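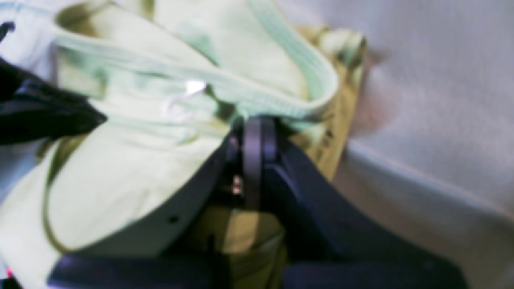
Cuaderno de taller > Pista y superficies > Hipódromo de Vomholm

23 de agosto de 2023

Revisión de la pista de trote antes de la reunión de otoño. Se continúa con el trabajo pendiente en la curva norte, donde los conductores habían señalado pérdida de apoyo en la rueda exterior del sulky.

Se recorrió el perímetro completo, 826 metros medidos por la cuerda, con el penetrómetro y el nivel. El peralte de la recta de tribunas se mantiene dentro de lo admitido por el reglamento interno. En la entrada de la curva norte la capa superior de árido fino ha migrado hacia la cuerda y deja al descubierto la base en una franja de 7 metros de largo. Se marcó con cal y se comunicó a la oficina de carreras.

Muestras: se extrajeron tres testigos, uno en cada extremo de la franja y otro en el punto medio. Quedan en la estantería del cuarto de tamices, rotulados N1, N2 y N3. El N2 contiene más limo que los otros dos. Falta el ensayo granulométrico; el tamiz fino sigue en reparación.

Rastra Drakel: funciona correctamente a velocidad corta. A velocidad larga salta en la unión de la curva y arrastra material hacia dentro. Se propone limitarla a la marcha corta en todo el anillo hasta nueva orden y alternar el sentido de la pasada. Conviene que el turno de mañana lo anote en el parte.

Puerta móvil de salida: el brazo izquierdo tarda más en plegarse que el derecho. Se engrasó la articulación y se repitió la maniobra en vacío, con el mismo resultado. El repuesto del cilindro corresponde a la casa Boateng, pedido 41, sin fecha de entrega confirmada. Mientras tanto, la puerta auxiliar queda disponible en el cobertizo oeste.

Riego: se mantiene el programa vigente. La cuba de Tustent presenta goteo en la válvula trasera y no debe estacionarse sobre la pista.

Pendiente:
- Reponer árido en la curva norte y compactar.
- Nueva medición del peralte una vez asentado el material.
- Solicitar a los entrenadores sus observaciones por escrito.
- Decidir en octubre si se levanta la base completa de la curva o se repara por tramos.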